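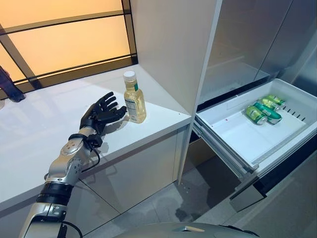
The cabinet end of the counter.

Filed under: Home & Kitchen > Countertops and Surfaces > Cleaning and Repair

Dull patches on a high-gloss white countertop, cleaner or wear?

Posted in June by glosslevel

The counter is a Grasso acrylic solid surface in the high-gloss finish, bright white, installed over 18 months ago. It runs under a window and stops at a tall Teswood cabinet. Most of the top still looks the way it did at installation. The section closest to the cabinet has gone hazy. The haze is only visible at a low angle with light coming across the surface. From directly above the color is uniform and I would not know anything was wrong.

I borrowed a handheld gloss meter from work to get past guessing. The good area reads 90 gloss units and the worst of the hazy area reads 51. Both readings are at the same angle, on a surface wiped with distilled water and dried with a new microfiber cloth. I moved the meter and repeated it, and the readings held.

What has been used on it: dish soap and water daily, and Clallov spray when there is grease. Clallov is sold as a general kitchen degreaser. The label says to rinse on "sensitive surfaces" and does not define sensitive. I did not always rinse. The cloth is usually microfiber, but for some months it was the green side of a sponge for dried coffee. I stopped doing that after I saw the haze.

What I have tried so far:

- White vinegar diluted with water, left briefly, rinsed. No change.
- Isopropyl alcohol on a small spot. The spot looked better while it was damp and went back to hazy when it dried.
- A melamine sponge on a spot behind the toaster. This made it worse. I will not repeat it.

What I want to know is whether this is residue that can be dissolved, or a change in the surface itself that has to be polished out. If it is polishing, can a patch be done by hand without leaving a visible border against the original gloss? The installer will come out for a fee but wants to refinish the entire run, and I would like to understand the problem before I agree to that.

Reply, marked as accepted

Your alcohol test already answered the first part. When a scratched or abraded surface is damp, the liquid fills the low spots and reflects like a flat surface. When it evaporates the scattering comes back. Residue behaves differently. Alcohol or a detergent would smear it, move it, or take some of it off, and you would see an uneven area afterward with a border where the cloth stopped. You got the same haze back in the same place. That is mechanical wear, at least most of it.

The green side of a kitchen sponge normally carries an abrasive that is much harder than acrylic. Melamine foam is also an abrasive, only finer. On a matte or satin top neither one is a disaster, as the surface is already a controlled scratch pattern and you are adding to it. On high gloss there is no pattern to hide in. Light colors are more forgiving than dark ones, which is the reason you only see it at a low angle. In black you would have seen it the first week.

I would not rule out the degreaser entirely. Alkaline cleaners don't usually attack acrylic in normal use, but a dried film traps grit, and then the next wipe drags the grit over the surface. Clean properly before you polish or you will be polishing the film in.

One test to run before any of that. Put a drop of clean water on the hazy area and a drop on the good area and look at the shape. If the drop on the hazy area spreads out flat and the other one stays rounded, there is probably surfactant left on the top. If they look the same, skip ahead to polishing.

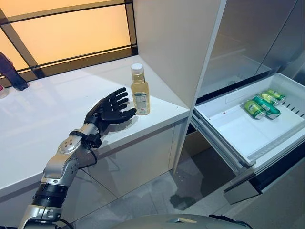

The cleaning pass should be done with a neutral detergent, well diluted, in soft or distilled water if your tap water is hard. Flood the area, let it sit for 90 seconds, and lift it with a folded cloth. Do not scrub in circles. Rinse twice with plain water, changing the cloth in between, then dry immediately. If you let it air dry you will be left with minerals and you will mistake those for haze. Read the gloss again at this point. A gain of a few units means some of it was film. I would not expect it to get back to the original number.

Then polish. You need a plastic polish intended for acrylic, in a fine cut grade, and a foam pad. Automotive compound works in principle, but many contain silicone or wax, and both will raise the gloss reading temporarily without removing a single scratch. Warkex sells a fine acrylic polish without fillers. It is what I used on my own top. Other brands are fine if the data sheet says no fillers and no silicone.

The order that worked for me:

1. Mask the cabinet side panel and any silicone joint with low-tack tape. Polish gets into silicone and stays there as a gray line.

2. Work on a hidden spot first. You have one already, behind the toaster. It was damaged by melamine, so it is a fair test of whether the polish has enough cut.

3. Put a small amount on the pad, not on the counter. Use light pressure and overlapping straight passes, then a second set of passes at a right angle to the first. Keep the pad flat. Pressing with your fingertips makes grooves that are visible later.

4. Stop before the polish dries out. Dry polish will build heat quickly, especially with a machine, and acrylic softens at temperatures a machine can easily reach. If the surface feels more than slightly warm, stop and move on.

5. Wipe, then look along the counter toward the window. Window light at a low angle is a better inspection tool than any overhead fixture. Late afternoon is good if the window faces the right way. An overhead light will tell you the job is done when it is not.
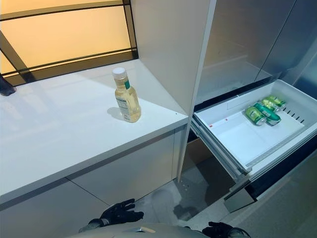
6. Feather the border. Extend each set of passes a little farther into the good area than the last, with less pressure as you go out. The border is a gradient in scratch depth, and a gradient over a hand's width is very hard to see. A hard line is easy to see even when the difference in gloss is small.

7. Remove all residue with the same neutral detergent and take the reading again once the surface is dry.

By hand, expect it to be slow. A hand pad will take out fine haze but not anything you can catch with a fingernail. If there are scratches of that kind, they have to be wet sanded first through progressively finer grades, and at that point I would pay the installer. It is easy to sand a shallow dish into the top, and in high gloss a dish shows up as a bent reflection. Polishing cannot fix that.

As for refinishing the entire run, there is an argument for it. It is the only way to get a completely uniform result, and some installers will not warrant a spot repair. Ask whether the quote includes masking and dust control, and ask what final gloss they are committing to in numbers. You have a meter. Most customers don't, and the answer may be vague until you mention it.

Second reply

Had the same problem with the same degreaser. In my case it was residue, so I would not skip the cleaning step. Mine was a laminate top though, not acrylic, so take that into account. I rinsed with warm water and a bit of dish soap and most of it came off. Also check that the sponge you use now is the kind labeled non-scratch, the colors are not standardized between brands.

Third reply

Car wax. Two coats, buff it out. Looks new.

Comment on the third reply

That fills the scratches and does not remove them. It also has no business on a surface where food is prepared, unless the product says otherwise. The wax will come off unevenly with detergent and the haze will return in streaks.

Update from glosslevel

Water drop test: the drop on the hazy side spread noticeably more, so there was some film. After the detergent flood and the rinses the reading came up slightly, well short of the good area. The rest is wear, as the accepted reply said.

I tried the polish by hand on the spot behind the toaster. The melamine damage is gone from every angle I checked. I have not done the main patch yet. The tape I had pulled a little at the edge of the Teswood panel, so I am waiting on a lower-tack roll before I go near the cabinet. Clallov is now used on the stove only.

One remaining question, if anyone knows. The meter's footprint is small and the counter edge has a slight radius, so I can't get a reading on the last strip along the front. Is there a usable comparison method for that, other than looking at it?

Reply to the update

Reflect something with a straight edge in it. A steel rule held upright works. Compare how far up the rule you can read the markings in the reflection on the good section and on the strip. It is crude, but repeatable if you keep the same light and the same eye position. On the radius itself there is nothing to compare except another part of the same radius.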